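3.2 Curtains and daylight in rented rooms

The survey covered 1,430 rented rooms in Lindier and Talavera. In each room we noted how the tenants covered the window in the late afternoon.

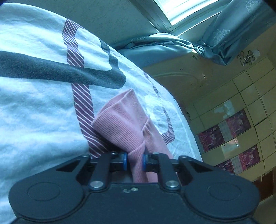 Figure 2. Room with a bright window, Talavera.

Tenants kept daylight for longer when the curtain was easy to move. Sixteen rooms were visited again in April – all of them in Talavera. A curtain can also be left bunched, as the blue one in Figure 2, and we recorded this state as "open".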